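My day at the Ferrand children's book fair

I finally went! After years of reading other people's posts about it, I packed a sandwich and a very large empty tote bag and took myself off to Ferrand for the spring book fair.

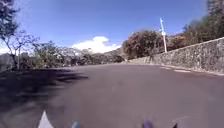

I got there before the doors opened, so I stood in line behind a grandmother who was hunting for the horse stories she'd had as a girl. We compared lists the whole time. Hers was all ponies and mine was mostly orphans and boarding schools (I have a type), and by the time they let us in we'd promised to yell across the room if either of us spotted something for the other.

The used section is in the old gym and it is HUGE. The sign said over 1000 titles and I believe it. Nothing is alphabetized, so you just dig. I dug for most of the morning and came up with 7 paperbacks, including a copy of The Secret Garden with the same cover I had when I was nine. Somebody had written "do not lend to Peter" inside it in purple pen. I would have paid double for that. I also found A Wrinkle in Time for my niece, who says she doesn't like old books. We'll see!

After lunch I went to the talk on rereading, with Sylvie Fortin and Bakari Shirima. She reads her childhood favorites again every few years and he refuses to, in case they've gone bad on him. They went back and forth on this for most of an hour and I changed sides at least three times. I was so scared to reopen Bridge to Terabithia last winter and then I cried harder than I did in fifth grade, so I guess I'm with Sylvie. But then I think about a certain babysitter series and, well, maybe Bakari has a point.

Upstairs there were tables from the small presses. Posside had the prettiest ones, all reissues with new introductions, and I talked with Murray Kennedy there for ages about how they pick them. Mostly readers write in and beg, he said. So of course I begged, and he wrote my title down on the back of a receipt. Rillis was giving away bookmarks and I took too many.

Things to know if you go: bring cash for the gym, eat before noon (the coffee line was awful), and wear something with pockets. The picture book room gets loud after lunch but the storyteller in there was wonderful, and I stayed for two stories with no child in tow.

I never did find a horse book for my friend from the line. She found me a boarding school one, though, and I started it that night in the bath.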